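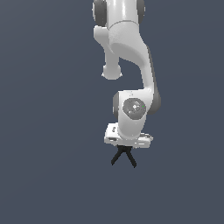

Prustby, Sonntag, 9. Oktober

4 Greifversuche ohne Umgebung

4.1 Fragestellung

Die beiden vorangehenden Abschnitte haben gezeigt, an welchen Stellen Handhabungsaufgaben in Haushalt und Werkstatt scheitern. Beim Einräumen von Geschirr waren es überwiegend Verdeckungen und zu enge Abstände zwischen den Teilen, beim Sortieren von Handwerkzeug dagegen meist der Griff selbst. Der Greifer erreichte die geplante Stelle, schloss, und das Werkzeug drehte sich zwischen den Fingern weg oder wurde gar nicht erst gefasst. Aus den Protokollen allein ließ sich nicht ablesen, welcher Anteil dieser Fehler auf die Umgebung zurückgeht (Ablagefläche, Nachbarteile, Kollision mit dem Kastenrand) und welcher Anteil auf die Geometrie des Werkzeugs.

Wir haben die Umgebung deshalb aus der Simulation entfernt. Arm und Greifer hängen vor einem einfarbigen Hintergrund, ein Tisch ist nicht vorhanden, Boden und Behälter fehlen ebenfalls. Geprüft wird ausschließlich, ob ein Griff zustande kommt und ob er hält. Wer aus den Ergebnissen dieses Abschnitts auf eine vollständige Haushaltsaufgabe schließen will, muss die Fehlerquellen aus Abschnitt 3 wieder hinzurechnen.

4.2 Simulationsaufbau

Verwendet wurde die Simulationsumgebung Stostel in der Fassung vom Juni. Gegenüber der früheren Fassung ist die Kontaktberechnung für Flächen mit flachem Winkel geändert. Das betrifft gerade gebogene Griffschenkel, wie sie an Zangen und Klemmen vorkommen, und wir haben aus diesem Grund alle älteren Läufe verworfen und neu gerechnet.

Der Arm ist von oben montiert und arbeitet nach unten. In der Startstellung ist zwischen Hand und Werkstück genug Platz, um die Hand um ihre Hochachse zu drehen. Die Anfahrt erfolgt in zwei Abschnitten: zunächst bis zu einem Vorpunkt oberhalb des geplanten Griffs, danach geradlinig in Greifrichtung. Am Vorpunkt wird die Bewegung kurz angehalten, damit Schwingungen im Modell abklingen. Ohne diese Pause streuten die Ergebnisse bei identischem Griffvorschlag so stark, dass ein Vergleich zwischen den Werkzeugen nicht sinnvoll gewesen wäre.
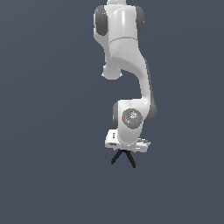 Abb. 1: Simulierter Arm vor leerem Hintergrund. Die schwarzen Greiffinger sind gespreizt und halten kein Objekt.

Jeder Lauf endet nach 500 Simulationsschritten. Ein Griff gilt als erfolgreich, wenn beide Finger das Teil berühren, das Teil der Hand beim Zurückziehen folgt und nach einer Drehung der Hand noch zwischen den Fingern liegt. Die Drehung haben wir nachträglich aufgenommen. In den ersten Läufen wurden Griffe als gelungen gewertet, bei denen das Werkzeug nur noch an einer Kante hing — für das Ablegen in ein Fach wäre ein solcher Griff wertlos, weil die Lage des Teils in der Hand nicht bekannt ist.

Die Schwerkraft wirkt erst ab dem Schließen der Finger auf das Werkstück. Bis dahin bleibt es in der Lage, in der es eingesetzt wurde. Dies ist eine Vereinfachung, die zugunsten der Maschine ausfällt, denn ein Werkzeug auf einer Werkbank verschiebt sich schon bei leichter einseitiger Berührung. Reale Lagen, wie sie nach dem Hinwerfen oder Abrutschen eines Werkzeugs entstehen, sind in unserem Datensatz nicht enthalten.

4.3 Auswahl der Werkzeuge

Die Werkzeuge stammen aus dem Bestand der Montagewerkstatt Dasotmont, mit der wir bereits in der Vorstudie zusammengearbeitet haben. Dort wird am Ende jeder Schicht das benutzte Handwerkzeug eingesammelt, gereinigt und in die Schubladen der Arbeitsplätze zurückgelegt. Die Arbeit ist einfach, wird aber ungern gemacht und häufig verschoben. Aus Sicht des Betriebs wäre sie ein geeigneter Einstieg in die Automatisierung: keine Taktbindung, kein hoher Sachschaden bei einem Fehlgriff, und die Schicht ist beim Aufräumen bereits beendet.

Aufgenommen wurden Schraubendreher, Ringschlüssel, Feilen sowie mehrere Bauformen von Zangen und Klemmen. Für den Vergleich mit dem Haushalt kamen Kochlöffel, Scheren und Wäscheklammern hinzu. Die Formen wurden mit einem Handscanner erfasst und von Löchern in der Oberfläche befreit. Feine Riefen blieben erhalten, soweit der Scanner sie auflösen konnte. Bei dunklen Oberflächen war das nur eingeschränkt der Fall, und an den Gelenken mussten einzelne Modelle von Hand nachgearbeitet werden.

Gelenkige Werkzeuge wurden als starre Körper behandelt. Eine Zange bleibt also in der Öffnung, in der sie gescannt wurde. Für die Frage, ob ein Griff am Gelenk möglich ist, halten wir das für vertretbar. Für Griffe an den Schenkeln ist die Annahme zu günstig, denn ein echtes Werkzeug würde sich unter dem Druck der Finger schließen und dabei seine Form ändern.

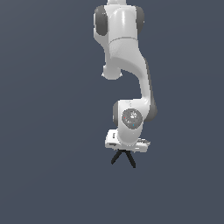 Die Griffvorschläge erzeugt das Verfahren Rweyemamu, das in Abschnitt 2 beschrieben ist. Es sucht auf der Oberfläche nach Paaren annähernd gegenüberliegender Punkte und bewertet sie nach Abstand zum Schwerpunkt, Öffnungsweite und erreichbarer Handstellung. Insgesamt wurden 4.000 Vorschläge in der Simulation durchgespielt. Eine Auswahl von 400 Vorschlägen, gleichmäßig auf die Werkzeugarten verteilt, haben wir anschließend am realen Aufbau wiederholt. Dort lag das Werkzeug in einer Halterung, die den unteren Teil freiließ.

Die Lage des Werkzeugs war in beiden Fällen bekannt. Eine Erkennung durch Kameras fand in diesem Versuchsteil nicht statt, die Fehler der Bildverarbeitung werden in Abschnitt 5 getrennt behandelt.

4.4 Ergebnisse

Am realen Aufbau gelangen 283 der 400 Griffe. Die Misserfolge verteilen sich sehr ungleich auf die Werkzeugarten. Schraubendreher und Kochlöffel wurden zuverlässig gefasst, sobald die Hand quer zur Längsachse stand. Bei Feilen kam es auf die Orientierung an: Über die Breitseite gegriffen, hielten sie gut, über die schmale Kante kippten sie beim Drehen der Hand. Ringschlüssel verhielten sich ähnlich.

Schwierig waren alle Teile mit zwei auseinanderlaufenden Schenkeln. Das Verfahren schlug dort bevorzugt Griffe an einem einzelnen Schenkel vor, weil dieser schmal ist und seine Seitenflächen fast parallel liegen. Der Griff kam in der Regel zustande, hielt der Drehung aber oft nicht stand, da die Masse des Werkzeugs weit neben der Hand lag. Griffe am gemeinsamen Ansatz der Schenkel waren stabiler. Sie verlangen jedoch eine größere Öffnungsweite und eine Anfahrt, bei der beide Finger seitlich am Werkzeug vorbeigeführt werden, ehe sie sich schließen. Steht die Hand dabei nur leicht schräg, trifft ein Finger zuerst auf und schiebt das Teil vor sich her.

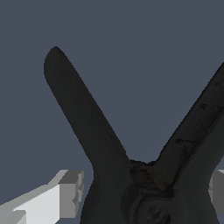
Wir haben die Bewertung daraufhin so geändert, dass der Abstand zum Schwerpunkt stärker zählt als die Parallelität der Flächen. In der Simulation verschob sich die Rangfolge der Vorschläge bei Zangen und Klemmen deutlich zum Gelenk hin. Bei den stabförmigen Werkzeugen änderte sich wenig. Unerwünschte Folgen zeigten sich bei Scheren, deren Schwerpunkt bei manchen Modellen in der Öffnung zwischen den Griffaugen liegt. Dort schlägt das geänderte Verfahren gelegentlich Griffe vor, für die der Greifer nicht weit genug öffnet. Solche Vorschläge werden vor der Ausführung aussortiert, und in einzelnen Fällen blieb danach kein Vorschlag mehr übrig.

Simulation und realer Aufbau stimmten im Ausgang meist überein, wenn der Griff an einer glatten, leicht gekrümmten Fläche ansetzte. Abweichungen traten vor allem im Bereich der Gelenke auf. Niete, Absätze und Federn sind im Modell weicher gerundet als am Werkzeug, und der reale Finger verhakt sich dort, wo der simulierte abgleitet. Das kann dem Griff nützen oder schaden. Mehrfach hielt ein Werkzeug am realen Aufbau, das in der Simulation verloren gegangen war, allerdings in einer um einige Grad verdrehten Lage.

4.5 Einordnung

Für die Aufräumarbeit in Dasotmont bedeutet das Ergebnis vorerst eine Teilung des Bestands. Stabförmige Werkzeuge könnten mit dem vorhandenen Greifer eingesammelt werden, sofern sie einzeln liegen. Zangen, Klemmen und Scheren sollten weiter von Hand zurückgelegt werden. Die Werkstattleitung hat diesen Vorschlag mit Zurückhaltung aufgenommen. Ein Gerät, das die Hälfte der Schublade füllt und den Rest liegen lässt, spart dort wenig Zeit, denn der Weg zum Arbeitsplatz fällt trotzdem an.

Im Haushalt liegt die Schwelle anders. Eine gewisse Zahl von Fehlgriffen ließe sich durch Wiederholung auffangen, weil selten jemand auf das Ergebnis wartet. Dafür ist die Vielfalt der Gegenstände größer, und ihre Lage ist kaum vorgegeben. Eine Küchenschublade enthält stabförmige Teile, Scheren und Zangen nebeneinander und übereinander, und die Griffe am Gelenk, die in unseren Versuchen am besten hielten, sind in dieser Anordnung häufig gar nicht zugänglich.

Offen bleibt, welchen Einfluss die Fingerform hat. Alle Versuche wurden mit unveränderten Fingern durchgeführt. Breitere Auflageflächen dürften die Drehung schmaler Schenkel verringern, erschweren aber das Eintauchen zwischen dicht liegende Teile. Eine zweite Versuchsreihe mit gummierten Auflagen ist vorbereitet und verwendet dieselben Griffvorschläge. Die gelenkigen Werkzeuge werden dabei erstmals mit beweglichem Gelenk modelliert; die Reibwerte dafür messen wir derzeit an den Originalteilen.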